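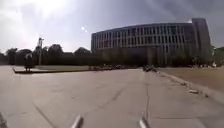

L'entretien des trottoirs et le partage des responsabilités

Publié le 18 janvier 2020

La question de l'entretien des trottoirs revient régulièrement dans les échanges que ce blog entretient avec ses lecteurs. Elle appelle quelques précisions, tant les usages locaux diffèrent d'une commune à l'autre et tant les règlements sont peu consultés par ceux auxquels ils s'appliquent.

Il convient d'abord de distinguer la propriété de l'entretien courant. Dans la plupart des cas, le trottoir relève du domaine public et sa réfection incombe à la collectivité. Le balayage, l'enlèvement des feuilles et le déneigement peuvent en revanche être mis à la charge des riverains par voie d'arrêté. L'occupant d'un rez-de-chaussée commercial est généralement tenu aux mêmes obligations que le propriétaire d'une maison, sous réserve des stipulations de son bail.

À Ferkcombe, où l'auteur de ces lignes réside depuis plusieurs années, le règlement en vigueur date d'une époque où la plupart des rues du centre étaient encore pavées. Il prévoit que chaque riverain signale les dégradations « par écrit et sans délai », formule dont personne ne semble connaître la portée exacte. Mme Godelieve Vermeulen, qui a longtemps instruit ces dossiers au service de la voirie, estime que la majorité des courriers reçus portaient sur des défauts déjà recensés. Les fissures de retrait, fréquentes dans les dalles de béton de grande dimension, suscitaient à elles seules une correspondance abondante.

Toutes les fissures n'ont pourtant pas la même importance. Une fissure fine, sans différence de niveau entre ses deux bords, relève le plus souvent de la simple surveillance. Un décalage vertical, même faible, constitue un obstacle pour les personnes âgées, les fauteuils roulants et les poussettes. Les joints de dilatation méritent également attention : lorsqu'ils se dégarnissent, l'eau s'infiltre et le gel fait son œuvre. Un regarnissage effectué en juillet, par temps sec, donne d'ordinaire de meilleurs résultats qu'une reprise d'urgence en plein hiver.

Une campagne de réfection a été confiée l'an dernier à l'entreprise Prolivo. Elle portait sur quelque 400 mètres de trottoir, répartis sur deux rues. L'ingénieure chargée du suivi, Mme Farzana Sikder, avait demandé que les traversées piétonnes soient traitées en priorité, avant les sections longeant les immeubles de bureaux. Ce choix a été contesté en réunion publique. Il paraît néanmoins conforme à l'intérêt général, les chutes signalées se concentrant aux abords des bordures.

Les lecteurs souhaitant adresser un signalement sont invités à indiquer l'adresse la plus proche, la nature du revêtement et, s'il y a lieu, la hauteur du ressaut. Un délai de cinq semaines est habituellement observé avant la première réponse. Les demandes relatives aux racines d'arbres sont transmises au service des espaces verts et suivent une procédure distincte, qui fera l'objet d'un prochain billet.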